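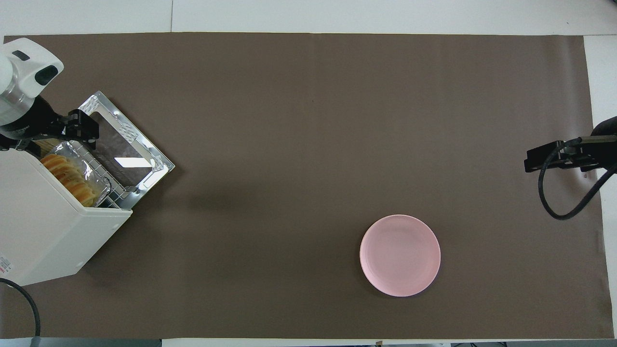 White toaster oven on the brown paper, door open.

Workshop notebook, November, 7.40 am

Glaze trials, batch 16. Third go at the green that isn't green. I've started a new page because the last one has slip on it and the ink has gone the way of the rest of the Bangera results.

For those coming in partway: we are trying to get a food-safe satin glaze out of the Bangera clay body that doesn't craze within a week of leaving the kiln. The Wakico frit is the reliable ingredient. Everything else in the bucket is there on sufferance.

Where things stood last night: 31 test tiles out of the electric kiln, all cone 6, all from the same firing. Tiles are in the egg cartons on the windowsill. If you move a carton, move the lid with it, as the numbers are written on the lids. I know the numbers ought to be on the tiles. They are on the tiles, underneath, in underglaze pencil, in handwriting that even the person who did it (me) reads as either a 4 or a small chair.

Results, such as they are.

The low-silica lot crazed before I had them on the bench. You could hear them pinging from the doorway. Lovely sound if you own a gallery and can charge extra for crackle. Dumped, except for 2 kept for the shame shelf.

The middle lot came out a pleasant grey, the colour of a harbour in July. Nice surface, slightly buttery, no pinholes apart from a cluster where my thumb had been. Copper carbonate was supposed to make this green. It has been supposed to make it green since batch 11. My current theory is that the tub marked copper carbonate was refilled from a different tub by someone tidying up. My other theory is that I was the someone.

The high-silica lot: stiff, a bit dry at the rims, but no crazing at all so far. Ink test done, nothing showing. Gave four of them the freezer and boiling water treatment, three rounds, and they sat there looking bored. Most encouraging thing since the new bats arrived.

9.15 am

Weighed out the next line blend. Base is the high-silica recipe, Wakico frit up a touch, whiting down to suit. The scales were drifting again, so everything got weighed twice and I used the heavier number when I was feeling hopeful. Have now written the real numbers on the card, in pen, in the tin.

Please stop using the 80 mesh sieve for plaster. I can't prove it was used for plaster. I can only say that my glaze set.

Reduced the bentonite. The last bucket had the texture of a custard that had been through something. With less in it, the glaze settles faster, so stir it, then stir it again once you've decided it's fine. A splash of Epsom salts solution may go in tomorrow if it's hard-panned overnight.

11 am

Rang Belex about the missing cobalt. It is on a truck. The truck is in Viltinville. It has been in Viltinville long enough to vote there. They offered to send a replacement, which would travel by way of Viltinville. I said we'd wait.

No cobalt means no blue tests this week, so the space on the bottom shelf goes to anyone who wants it. Half shelf, short posts, nothing taller than a mug. Nothing made of mystery clay either. We all remember the mystery clay, and so does the bottom element.

1.30 pm

Dipped the new tiles. Three-second dip, all in one direction, second dip over the top third to show what it does where it's thick. Two slid off the tongs into the bucket. They have been retrieved and will be fired as a separate category, called Generous.

Bisque seemed more porous than usual and was grabbing glaze quickly. I checked the log: that bisque went to cone 06, not 04, and the log is in my handwriting too. So the thickness won't match batch 15 and I shouldn't compare them. I will certainly compare them.

3.50 pm

Kiln loaded. Cones on the top, middle and bottom shelves. The middle peephole is still blocked by the bung I cut too large, so the middle cone will be a surprise.

Slow to 600, then medium, ten-minute soak at the top, and a controlled cool this time to see if the satin gets any silkier. Lid stays down until it's under 100. This applies to me especially.

To do: relabel the copper tub, or at least put a question mark on it. Order kiln wash. Check the freezer tiles again at the end of the week, with the good lamp.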